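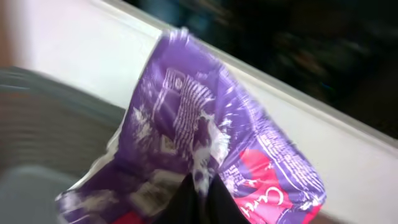
Wrist view, purple wrapper.

Filed under: Manipulation / Methods

Hidayah Krishnan wrote:
> Does dropping the blurry wrist frames before training help? Your draft says yes and then changes the subject.

Fair. We trained the Terora policy twice on the same 309 demos, once with everything and once minus the 2168 smeariest frames. The filtered one did worse. I had already written the paragraph explaining why it did better.
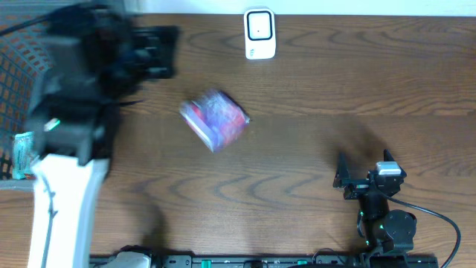 My guess is that the blur tells the policy the arm is moving, and we were paying Flendow by the hour to throw that out. Head camera frames made no difference either way. I reran it with 2 new seeds and got the same embarrassment.

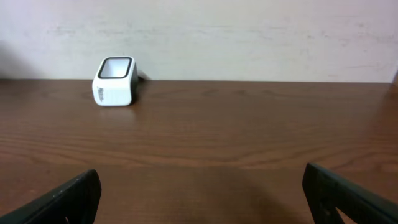
Wrist view, white container, jaws open.

Only slightly soft frames like that one were never the trouble. Revised section tonight, with up to 100 fewer adjectives.

Farah Liew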